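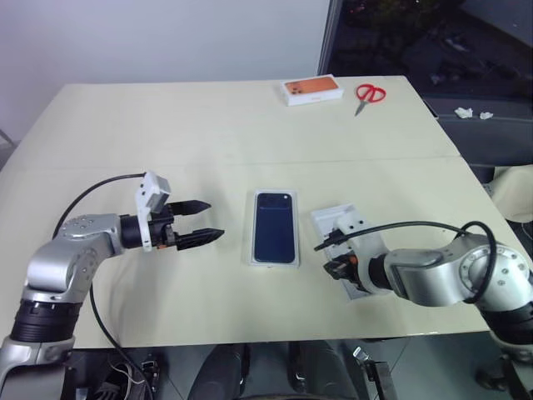 Mitdale phone packing set, read me first

Hi! I put this set together because I wanted one folder with nothing but phones, trays and inserts going into boxes (you'd be surprised how hard that is to find). It has 2,017 clips so far, nearly 200 of them with the clear plastic tray.

Each clip gets a line in clips.csv: item, which tray, which way up the phone is, and a notes column where I ramble a bit. "Insert" means the white molded piece, "tray" means the clear one. I mixed those up in the first 8 rows and Kobe Smits fixed them, thank you Kobe!

Still to do: the Holtidside batch, and a better word than "misc" for chargers.

Spotted a wrong label? Send Svitlana Hnatiuk the row number, please, she keeps the list.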